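Planishing marks on a raised copper bowl

Skestlow
I'm raising a 123 mm bowl from flat copper sheet. After planishing I still get crescent marks on the outside. Is it the hammer or the stake?

Bellum
The hammer, most likely. Crescents come from the rim of the face landing first. Round the edge off, then go up to 1200 grit and polish. Anneal before you start again – work-hardened copper won't level.

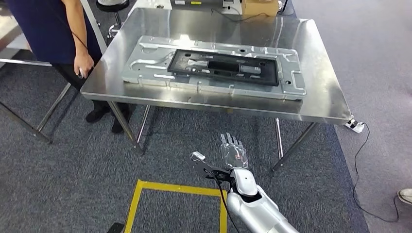 Keep each blow over the point of contact with the stake. If the sound is dull, you have missed it.

Jellidberg
I just sand mine. 200 grit, then finer.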